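Ganar group puts out draft rules for hand-held gripper recording

Comments open through the end of June. Draft is short, 2 parts, and mostly plain English.

Plivside – The shared practice group at Ganar has posted its first draft rules for people who record handling tasks with hand-held grippers. It covers the table, the objects, the log and the person doing the work. It does not cover arms, mobile bases or anything with a motor bigger than a fist. Those are getting their own paper, no date given.

Carys Beddoe edited the draft. She runs Beddoe, the small testing shop in Prillau, and has been pushing for something like this since the spring meeting, when three sites brought recordings of the same sorting task and no two could be pooled. Different start positions, different idea of what "done" means. One site had cut every fumble out before saving.

"We spent the whole afternoon arguing about where a take starts," Beddoe said by phone. "Is it when the hand moves, is it when the recorder starts. You need to pick one and write it down."

The draft picks the recorder. A take starts when recording starts, fingers open, nothing held. It ends when the object is released and the fingers are open again. Anything in between stays in.

What's in part one

Part one is for whoever sets up. The table has to be plain, matte and wiped down before each block of takes. Anything not named on the task sheet comes off. Lighting stays fixed for the whole block, and if a blind gets moved or a lamp goes out the block is closed and a new one opened, even if only a few takes are left in it.

Objects get listed by type and material on the sheet, with a spare set where they wear out. Soft things are the big worry. Cotton, tissue, foam, cloth – they flatten with handling and by the end of a session they are not the same object you started with. The draft says swap them on a schedule and note the swap. It leaves the schedule up to the site, which a few early readers have already complained about.

Trays and dishes may sit at any angle and don't have to be fully in view at the start, so long as the operator can see them. That line is a change. An older house guide in Plivside wanted every container square to the table edge, and Beddoe says the result was a pile of takes that all looked alike.

Part two is for the operator, and it is the part most people will read. Gripper fingers get checked for chips and loose screws at the start of a shift. Breaks are set by the clock. No operator goes past 500 takes in a shift, and a supervisor can't sign that limit away.

Failed grasps are kept and marked as failed. Same for drops. If a hand, sleeve or phone gets into the recording, the take is marked and set aside for review insted of being deleted on the spot.

The trial count

The group tried the rules out at two sites before posting. Operators logged 1097 takes between them, all small-object work. Of those, 587 met every line in the draft as it stood then. Most of the rest fell down on one thing: the starting position. Operators were already closing the fingers when the recorder came on.

So the wording was tightened. "Open" now means wide open, with a clear gap between the tips, and held there until the operator says go. About a third of the takes that missed would have been fine under a looser reading, Beddoe said, but the group voted for the strict one.

She does not think the number is bad. "It was the first try and people had one page of notes. I'd of been suspicious if it came back perfect."

Not everyone is happy. Smaller sites say the paperwork is built for places with a full-time record keeper. One written comment from Prillau asks for a short form that fits on a card by the table. Another wants the failed takes stored seperately so they don't get mixed in by accident. The group says both are being looked at. No promises.

There was also some back and forth over blurred takes. First version said throw them out. Current version says keep if the object can be followed from start to finish, and let whoever uses the recordings decide later.

Soft-object work, step by step

The annex has a sample routine for small soft items in a shallow tray. Short version below, wording trimmed.

1. Wipe the table and let it dry. Check the lamp.

2. Put the tray down. Any angle, a different one each block.

3. Place the soft pieces apart from each other, no two touching. Bring the gripper in over bare table, fingers wide, tips pointed toward the tray and well short of it. Start the recorder.
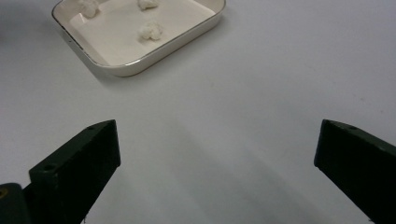
4. Say go. Approach, close, lift. If the piece slips, try once more in the same take, then stop.

5. Release where the task sheet says. Open all the way before stopping the recorder.

6. Log it. Swap any piece that has lost its shape.

Step 3 is the one that got rewritten after the trial. The earlier text let operators start right over the tray, and reviewers said the approach was getting lost.

How to comment

Written comments go to the group through the Ganar members' page. Non-members can send theirs through a member site, and Beddoe says her shop will pass along anything that comes in from Prillau or nearby. Line numbers please. General remarks are welcome but will be read last.

An open call is planned for 4 p.m. on the day comments close, and the group expects to spend most of it on the shift limit and the swap schedule. A second draft follows after that. Sites that want to start using the rules now can, but should write "draft one" on their task sheets so the records can be told apart later.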